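Protokoll der Vorbesprechung zum Tag der offenen Tür, Raum 2
Anwesend: Glenys Ruawai, Nosipho Mofokeng, Pravesh Mthembu, Refilwe Zulu und ich (Paraskevi Psarras, Protokoll)
Beginn: 16:10 Uhr

TOP 1: Protokoll vom letzten Mal
Angenommen. Pravesh möchte festgehalten haben, dass er den Punkt mit den Parkplätzen damals anders gemeint hat. Ist hiermit festgehalten!

TOP 2: Besucherzahlen und Anmeldung
Glenys hat die Liste mitgebracht: 170 Anmeldungen bis heute Mittag, davon eine komplette Berufsschulklasse. Ich war ja skeptisch, ob im Februar überhaupt jemand kommt, und nehme alles zurück. Wir führen in Gruppen durch die Halle, maximal 40 Leute auf einmal, sonst sieht hinten keiner mehr was. Refilwe macht die Einteilung und verschickt die Uhrzeiten. Nachmeldungen bitte nur noch über sie, nicht auf Zuruf im Flur (ich schaue niemanden an).

TOP 3: Geld
Für Getränke, Schilder und die Leihstühle liegen wir bei 792 Euro. Nosipho hat bei Sibiya noch einmal wegen der Stühle angerufen, am Preis ist nichts zu machen. Wir nehmen sie trotzdem. Die Namensschilder drucken wir selbst.

TOP 4: Vorführung am Tisch mit den zwei Armen
Das war der längste Punkt, und wir sind zwischendurch alle rüber in die Halle gegangen, um es uns vor Ort anzuschauen. Gezeigt werden soll Einkaufen im Kleinen: Regal mit Kekspackungen und Saftkartons, davor die braune Papiertüte, und die beiden Arme arbeiten zusammen. Nosipho bedient, Pravesh erklärt. Pravesh wollte ursprünglich mit einem Vortrag über Greifkraftregelung anfangen, zwanzig Minuten mit Folien. Nach etwas Hin und Her — und einem sehr beredten Blick von Glenys — sind es jetzt fünf Minuten ohne Folien geworden.

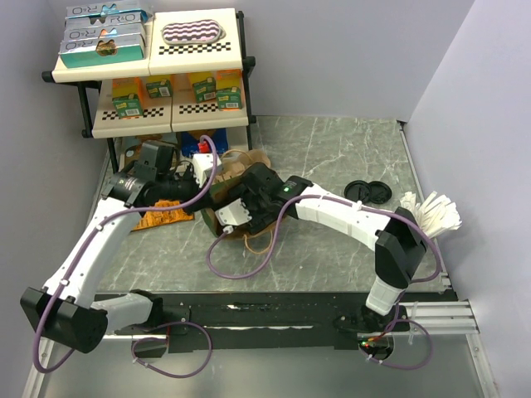

Mir hat am meisten Spaß gemacht, über die Tüte zu reden, so albern das klingt. Bei einer festen Kiste weiß man, wo die Wand ist, bei Papier knickt alles weg, und genau das sollen die Leute doch mitbekommen! Refilwe findet, wir sollten vorher offen sagen, dass auch mal ein Versuch schiefgehen darf. Alle dafür. Die Gruppe von Drurnard hat letztes Jahr nur ein Video laufen lassen, das fand ich damals schon schade.
Offen blieb, ob Besucher selbst steuern dürfen. Pravesh ist dagegen, Nosipho dafür, ich auch. Beschluss: nur in der letzten Gruppe, nur mit Nosipho daneben und mit Einweisung.
Absperrband kommt auf beiden Seiten hin, Kinder dürfen nach vorn.

TOP 5: Verschiedenes
Etik schickt das Plakat noch einmal neu, auf dem alten stand Predar mit zwei r am Ende. Glenys fragt, ob wir Musik brauchen. Nein.
Refilwe sucht weiterhin den Schlüssel zum Materialschrank.

Aufgaben bis zum nächsten Treffen:
Refilwe: Gruppen einteilen, Uhrzeiten verschicken
Nosipho: Stühle bestellen, Probelauf mit Pravesh
Pravesh: Text auf fünf Minuten kürzen
Glenys: Plakat prüfen, Absperrband besorgen
Ich: Namensschilder und dieses Protokoll

Ende: 17:45 Uhr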